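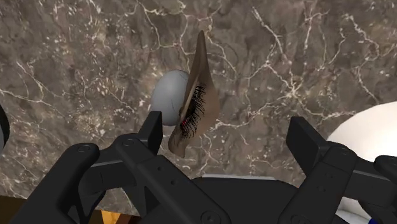
## Marble benchtop in a rental reno – worth it or am I dreaming?

**kelpie_jo**
Doing the kitchen in October, brown/grey marble with the heavy white veining is what I keep coming back to. Quote from Farina is 64 a week extra on the loan once it's all in. Tenants will be cooking on it. Talk me out of it or don't.

**dunny_budgie**
Don't. Lemon juice, red wine, done. Had it at our old place and it etched inside a month, every glass left a ring.

**kelpie_jo**
Even sealed?

**dunny_budgie**
Sealer slows stains down. Does nothing for acid. Different problem, people mix them up constantly

**maarten_boersma**
Bit harsh. I've had dark marble for 7 years, three kids. Honed finish, not polished – that's the trick. Etching hardly shows on honed, and a busy pattern hides the rest. White marble is the one that looks feral after a year.

**dunny_budgie**
Your own kids in your own kitchen though Maarten. Tenants aren't going to wipe up a splodge of tomato sauce for you.

**maarten_boersma**
Mine don't either mate

**saltbush77**
Go a porcelain slab. Homenura do one with a similar colour and veining, mine's from them. Check the edges before you sign, the pattern doesn't go through so a mitred edge costs extra. Mine was 25 a metre on top and it wasnt in the first quote.

**kelpie_jo**
Looked at porcelain, felt a bit fake to me. Like a hotel loo.

**saltbush77**
Tenants won't care. You're not living there.

**dunny_budgie**
^ this

**maarten_boersma**
Disagree, a nice kitchen gets the place leased quicker. But if you do go stone get them to lay out the acutal slab and mark the cuts with you there. Ours had a great big white vein landing right on the sink cutout, weak spot, they shifted it 80 mil over. Free to ask.

**kelpie_jo**
Ok didn't think of that. Ringing Farina at 9 to see if I can come look at slabs. Might get a porcelain price as well, leaning marble still.

**saltbush77**
Ask about the mitre!!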